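3. The Table-Clearing Task

By the time we got to the last third of the course, everybody in our group wanted to do something messier than stacking blocks. The Ulteston robotics course leaves the final project pretty open (you get a pair of arms, a bench and a deadline in December), so we picked table clearing, which sounded easy when we wrote the proposal in September 2021. It was not easy!

We called our controller Sunell, and the one we compared it against was Leinonen, the plain replay method from the first half of the course. Both got the same demonstrations, 2,390 of them, all driven by hand by students in our section. I did a big pile of those myself and my shoulders remember it.

The rule we cared about most was that both arms had to be busy. A lot of class projects park one arm and let the other do everything, and we felt that was kind of cheating. So we wanted long pieces and dishes in the same run, plus things that are easy to knock over, like a curly wire stand with plastic glasses on it. We also kept the wallpaper and the flowery tablecloth on purpose, to give the vision part a hard time.

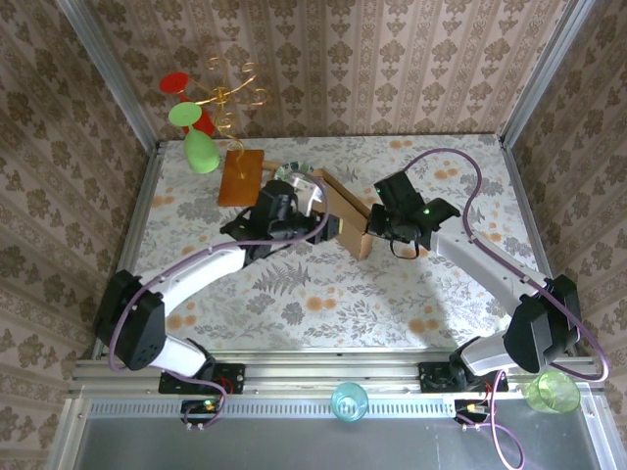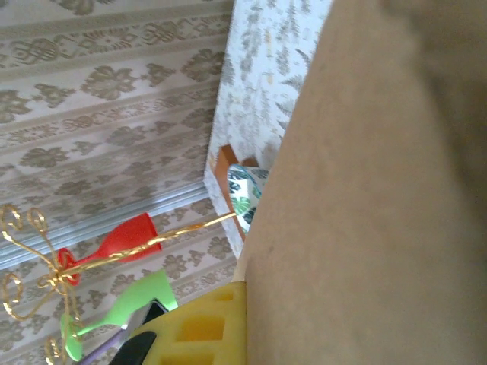
Figure 2. The two-arm workspace from the fixed camera, and a close view from a wrist camera. The red and green glasses and the gold stand show up in both.

Getting the two arms to agree on timing took us longer than everything else put together. Our first version let each arm plan on its own, and they kept politely waiting for each other until the run timed out (very funny the first time, less so after that). What fixed it was boring: we let one arm go first whenever both plans crossed the middle of the table, and we switched which one got priority after every pick.

We ran 19 layouts with 5 tries each, for both controllers, and reset the table by hand in between. Sunell still got stuck in 2 of the layouts on every single try, both with the stand close to a corner, and we never worked out a fix we liked. The Ostalby section has asked for our demonstrations, so maybe they'll have better luck with the corners. Section 4 goes through the scores layout by layout.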